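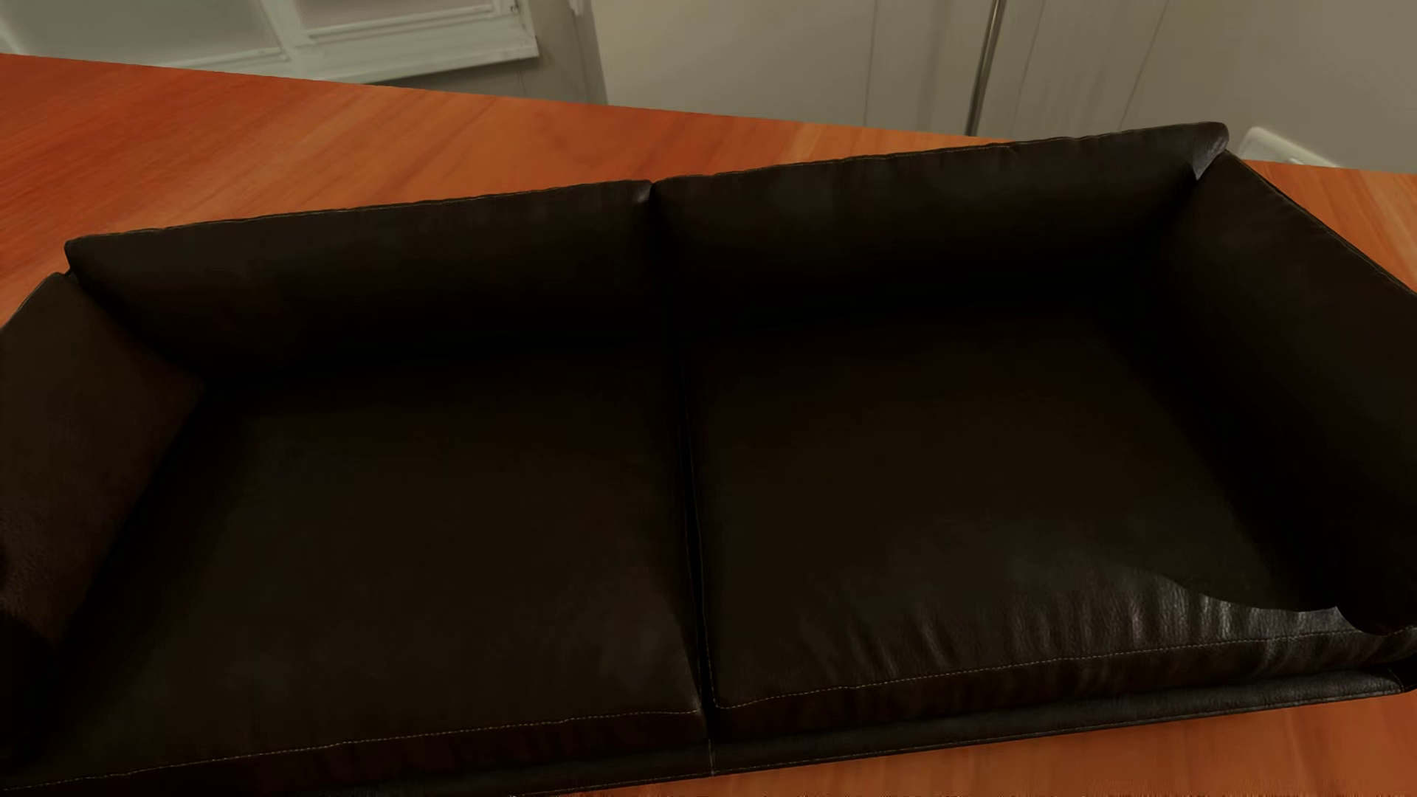 Stop loss filled well below the price I set

September 2021

I've been trading currency pairs with Dirnov for a few months on a small account. Last week I was long on the pound against the dollar with a stop 30 pips under my entry. There was a news release in the afternoon and the position closed at a loss of 39 pips. Support told me it was "normal slippage" and sent me a link to the terms. Is that right? Can I claim the difference back? The account had £224 in it, so it matters to me.

3 answers

Answer 1 (accepted)
Yes, it's normal. An ordinary stop becomes a market order once the price touches it, and you get the next price available. When figures come out the price can jump straight past your level. Some brokers offer a guaranteed stop, which fills at your exact price but costs extra, usually as a wider spread or a fee. Look on the order ticket, it may be a tick box. You could ask for the tick data for that minute and check that your fill was a price they were quoting. If it wasn't, make a formal complaint in writing. If it was, I don't think you have a claim.

Answer 2
Same thing happened to me with Bulholm last November, 12 pips. I got nothing back. I now close everything before the big announcements.

Answer 3
Change broker. I use Rahman and never had this.

Comment on answer 3: Do you hold trades over news though? Any broker will slip on an ordinary stop if the price gaps.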